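Do cooling mats do anything on a hot night?

Radomir Ristić
My bedroom is upstairs and it sits at 29 C until way past midnight in July. I'm looking at one of those Leka mats for on top of the mattress, but it's 50 bucks and my sister swears hers gets warm after an hour. Anybody sleep on one all summer? I run hot and I toss a lot – if that matters.

Bergþóra Kárason
I've had one for two summers and I'm keeping it! Your sister is kinda right though, the spot under you warms up, so I just roll over to the other side. Get one as wide as the bed and put the fan low, pointed across it. Mine's tan and goes right on top, no sheet (a thick sheet kills it).

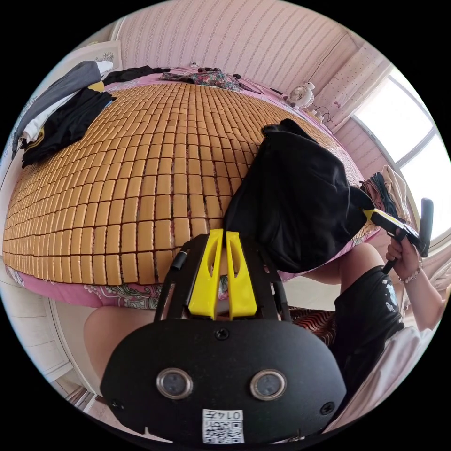 tallpines11
Skip it and buy a better fan. Mine slid around all night and I gave it to the dog.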